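Recogida de demostraciones con pinza para un sistema de aprendizaje por imitación
Memoria de proyecto, versión de 18 feb 2025
Tutora: Johanna Wallner

2. Recogida de datos

El objetivo de esta parte era reunir demostraciones suficientes para entrenar una política sencilla de manipulación doméstica. Partíamos del conjunto grabado en mayo en Sirnach, que tenía 13 episodios y casi siempre el mismo fondo. Con tan poca variedad, el modelo aprendía la posición de los objetos en la imagen y fallaba en cuanto se movía la cámara.

La entrada visual es la cámara de muñeca. Los dedos de la pinza ocupan siempre la parte inferior de la imagen y no se recortan, porque el modelo los usa como referencia para saber si están abiertos o cerrados.

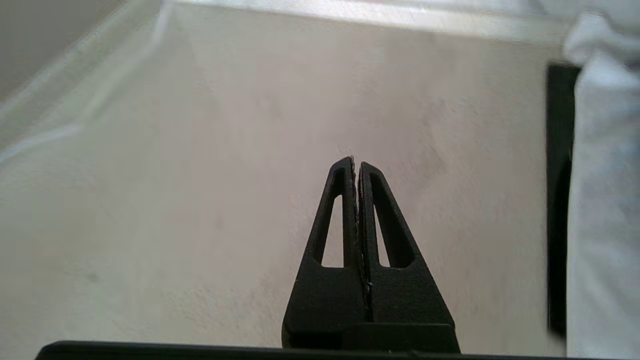
Los episodios se guardan con Undex, que registra vídeo, apertura de la pinza y posición de la muñeca con una marca de tiempo común. Cada episodio empieza con la pinza quieta y termina cuando el operador pulsa el pedal. El nombre de la tarea se escribe antes de grabar - al principio lo hacíamos después y hubo que repetir varias etiquetas.

2.1. Movimientos rápidos

Los desplazamientos entre dos puntos de trabajo dieron más problemas que los agarres. Cuando la cámara gira deprisa, el fondo cambia por completo en pocos fotogramas y todo lo que se mueve sale borroso.
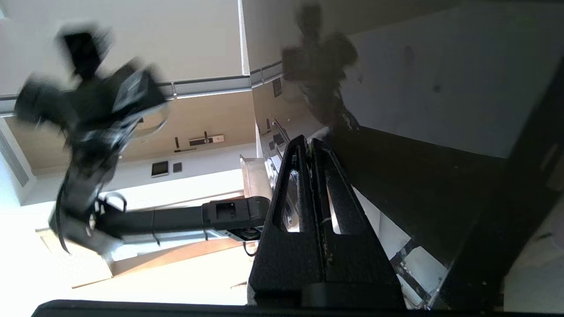 Decidimos no borrar esos tramos. Se marcan como «tránsito» y se les da menos peso en el entrenamiento. Eliminarlos dejaba saltos en la trayectoria, y el modelo respondía con movimientos bruscos. El umbral de velocidad se fijó a mano tras revisar 5 episodios completos.

2.2. Superficies metálicas

El fregadero se incluyó por recomendación de la tutora. El acero refleja la luz y sus bordes se confunden con las sombras, así que la estimación de distancia empeora. También hay poco espacio para maniobrar cerca de las paredes de la cubeta.
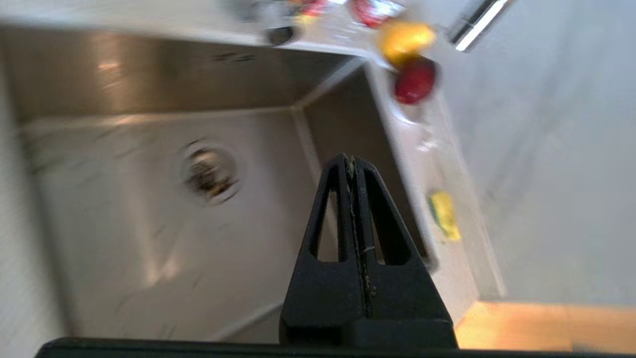 Para esta zona redujimos la velocidad máxima al 40 % y pedimos a los operadores que entraran desde arriba. Los dedos se revisan entre bloques de grabación, ya que la suciedad en las caras de contacto cambia el agarre y aparece en todas las imágenes posteriores.

2.3. Estado del conjunto

Tras el filtrado quedan 57 episodios válidos. Los descartados lo fueron casi todos por pérdida de sincronía entre el vídeo y la posición, un fallo de Undex que se corrige reiniciando el registro. La conversión al formato Skirlow está hecha, salvo las etiquetas de tránsito, que todavía se exportan en un fichero aparte.

Queda pendiente repetir las tomas con luz artificial y comprobar si el umbral de velocidad sirve también para otros operadores. El entrenamiento y los resultados se describen en el apartado 3.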